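Hillolside Neighborhood Newsletter
Posted 3/23/20

Out and About: An Afternoon Watching Robots Take Computers Apart

Back in January, when I asked for ideas for outings, Sandamali Ranasinghe wrote to say that her employer, Narkis, was planning an open day and that we'd be welcome to send as many people as we liked. I put a line in the newsletter, expecting maybe a carload, and in the end 11 of us went over, which meant three cars and a good deal of waving at each other in traffic. I promised a write-up to everyone who couldn't make it, so pour yourself a cup of something and settle in.

Narkis is in the old Birkar building, the long low one past the feed store that many of you will remember from when it sold carpet. They've kept the big front windows and put a coffee counter where the sample racks used to be. What they do there is work out how a robot might take apart old office computers, so that the useful pieces can be pulled and used again and the rest sent to the right kind of recycler. Hậu Võ, who runs the workshop, gave us a welcome talk that was only supposed to last 5 minutes, but we had so many questions (you know us) that it ran well past that, and he was very good-natured about it.

Then we went through to the back, where the arm had a desktop computer laid on its side with the cover off, and its gripper hanging right down inside.
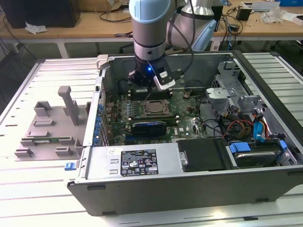 The arm over the memory slots of a Dell desktop at Narkis.

I will admit I had pictured something from a car factory, with sparks, and I'd even told my granddaughter there might be sparks. It's much more like watching a person with very steady hands look for a dropped earring. The arm goes down, waits, shifts over a hair, and waits again, and you find yourself holding your breath right along with it. Yasaman Azimi was at the keyboard, and she explained that the hard part has very little to do with strength. Every maker puts things in a slightly different spot, and even two computers of the same model can have their cables tucked differently, so the machine has to look at each one fresh. She said they've been through over 40 computers since the project started and that she still gets surprised by what's inside them (dust, mostly, but also a paper clip and once a raisin).

Somebody asked whether a person couldn't do it quicker, and Yasaman said yes, easily! A practiced person can have a memory stick out before the arm has finished making up its mind. But ask that same person to do 100 of them in a day, every day, and you start hearing about sore thumbs and sliced knuckles. Those metal edges are sharper than you'd think, and my husband, who once tried to fix our old computer with a butter knife, nodded very seriously at this.

They had chairs set out for us and a screen so that the folks in the second row could follow along, and I was glad of it, as my eyes are not what they were.
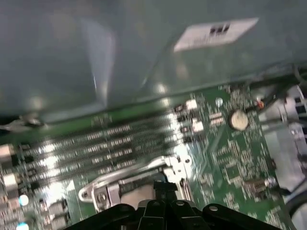

Batteries were what I most wanted to ask about, having a coffee can full of dead ones in the garage and no idea what to do with them. Cường Đàm, who looks after the recycling side, was kind enough to take me through it while the others were getting cookies. I hadn't known that a desktop computer that plugs into the wall would have a battery in it at all, but there it sits on the green board, a round silver one like a coin, not far from the memory slots. He said it helps the computer keep the time while it's unplugged, and that his rule at Narkis is that those go in their own bin. As for my coffee can, he told me to put a bit of tape over the ends and take it to a battery drop-off, so that is now on my list, and on my husband's list, which is the same list.

We finished up with coffee and a tray of sesame cookies from Diệp, the bakery on the corner, and I'm told they sell them by the dozen if you call ahead. Illia Holovko won the door prize, a little screwdriver set in a zippered case, and has already been asked to look at two laptops and a toaster.

Many thanks to Sandamali for setting it all up and to everyone at Narkis for putting up with us. If you have an old desktop you'd like to pass along to them, let me know and I'll put you in touch with her. They can't take televisions or printers, and Cường asks that you please keep any packing peanuts at home.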